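Sprechernotizen, Block 2: Zimmerrunde mit Roboter, Haus Steditz
Redezeit 20 Minuten, Fragen am Ende. Folien 9 bis 15.

**Folie 9 – Ausgangslage**

- Betreiber Sornimia, Hausdamenabteilung, Früh- und Spätschicht.
- Pilot seit Juli, zunächst eine Etage.
- Reinigung der Bäder ist nicht Teil des Piloten. Gleich zu Beginn sagen, die Frage kommt sonst nach jeder Folie.

**Folie 10 – Aufgabenzuschnitt**

Vor dem Piloten war »Zimmer machen« im Dienstplan eine einzige Position. Für die Automatisierung musste sie zerlegt werden: liegende Textilien aufnehmen, ablegen, Bett abziehen, Bett beziehen, Flächen, Bad, Endkontrolle. Dem Roboter zugewiesen ist nur der erste Schritt, also Textilien von Bett und Sessel aufnehmen und auf der Ablage sammeln. Alles Weitere bleibt beim Personal.

Kurze Pause, Zuschnitt wirken lassen. Dann erst zum Greifen. 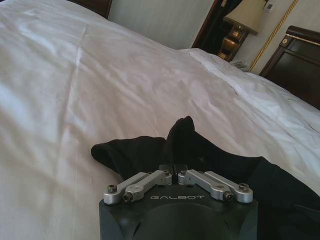 Technisch schwierig ist vor allem die Wahl des Greifpunkts. Stoff hat keine feste Form, eine Falte kann zum selben Stück gehören oder zum Laken darunter. Bei dunklen Textilien fehlt oft der Kontrast innerhalb des Materials, bei weißen Handtüchern auf weißer Bettwäsche fehlt er zum Untergrund. Zweiter Fall ist im Haus der häufigere.

**Folie 11 – Zahlen**

- 638 protokollierte Greifvorgänge im Auswertungszeitraum.
- Zeitlimit pro Stück: 90 Sekunden, danach Abbruch und Meldung an die Etage.
- Keine Erfolgsquote nennen. Die Protokolle unterscheiden noch nicht sauber zwischen Abbruch durch das System und Abbruch durch Personal.

**Folie 12 – Was sich für die Beschäftigten ändert**

Die Reihenfolge der Zimmer richtet sich jetzt nach dem Ladezustand des Geräts. Früher hat die Etage sie selbst festgelegt, meist nach Abreisen. Das ist der am häufigsten genannte Kritikpunkt in den Schichtgesprächen.

Neu hinzugekommen sind Meldungen quittieren, Abbrüche nacharbeiten, Gerät umsetzen. Zeitbedarf etwa 60 Minuten je Schicht, verteilt auf viele kurze Unterbrechungen. Im Dienstplan war dafür anfangs nichts vorgesehen.

**Folie 13 – Gästeeigentum**

Regel seit der zweiten Pilotwoche: Kleidung von Gästen wird nur nach Freigabe durch das Personal bewegt. Haftung liegt beim Haus. Vergleich mit Bralstead nur auf Nachfrage, dort gilt eine andere Regelung.

**Folie 14 – Offene Punkte**

- Eingruppierung der Zusatzaufgaben, Gespräche laufen.
- Schulungsunterlagen von Salameh liegen bisher nur auf Englisch vor.
- Auswertung der Protokolle nach Schicht, ohne Personenbezug.

**Folie 15** stehen lassen, Fragen aufnehmen.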